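How to cull a home bookshelf without losing a weekend

I own more books than I can read before I die, and I keep buying more in March when the fetes start. If you're the same, here is the method I've settled on after several failures.

Clear a table first. The floor is tempting, but you'll sit down, open something and be found there at dinnertime.
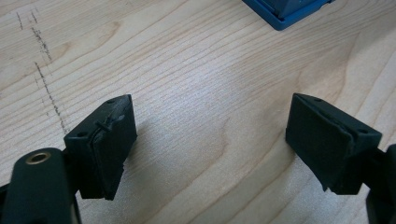
Take one shelf at a time and stop at 40 books a session. I once did 57 and gave away a dictionary I was using. Sort each lot into keep, go and sulk. The sulk pile is for books you can't defend but won't part with. It goes in a box, the box gets a date on the lid, and anything you haven't fished out by then leaves the house unopened.

Duplicates are easy, in theory. Keep the copy with the better spine, unless the tatty one has your notes in it. Cookbooks get a harder test: if you can't name 2 recipes you've made from it, out it goes. Atlases and old travel guides are hopeless for finding a motel but good company, so I let myself keep a few - my friend Mulugeta Birhane keeps 27, and his marriage has survived.

Thin and floppy things fall over on an ordinary shelf and take their neighbours with them. Stand them in a magazine file, spines out, heaviest at the ends.
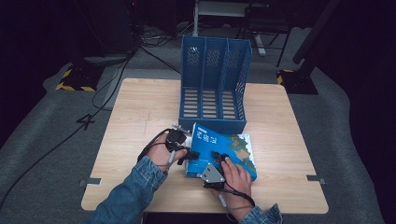
A blue three-slot file, empty.

Dust the shelf while it's bare. Then put the keepers back with a hand's width spare at the end of each row, which you will fill by winter.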